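1/ Spent the afternoon at the Huswood open day and my feet are killing me, but wow, so much to see!

2/ My favorite was the hand-held gripper demo (Rogelio Magbanua ran it, super patient guy). You carry the thing around the kitchen counter yourself, black fingers out front, and a robot learns from it later.
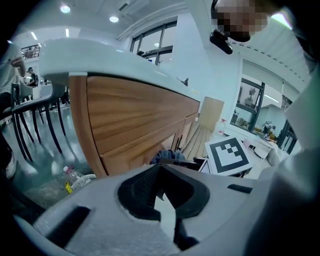
3/ Then upstairs for the Tesura talk. Standing room only, 156 signed up! I'm going back in April and dragging my brother along.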